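About Hidska

Hidska runs office and workplace lottery pools. We buy the tickets, keep a scanned copy of each one, and split any winnings among the members of the pool. We started with a single pool of 38 coworkers and now look after 600 pools.

Each pool has a captain, who sets the buy-in and the closing time. Members pay through their own account and can see the ticket numbers before the draw. Tickets are bought at licensed retailers in the state where the pool is registered. We do not sell shares in tickets after a draw has closed.

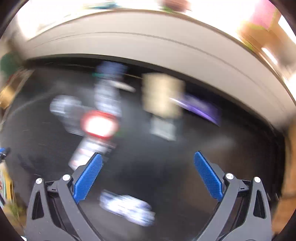 Our services

Fudik is the standard pool, for groups of up to 100 people. Dursun is for larger groups and lets a pool have 2 captains.

Fees and prizes

We charge a flat monthly fee per pool and take no share of any prize. Small prizes are credited to member accounts the morning after the draw. Larger ones have to be claimed at the state lottery office, and the captain will be sent the forms.

Our office is in Kundia. Phones are open from 9 a.m. to 5 p.m. Members must be 18 or older.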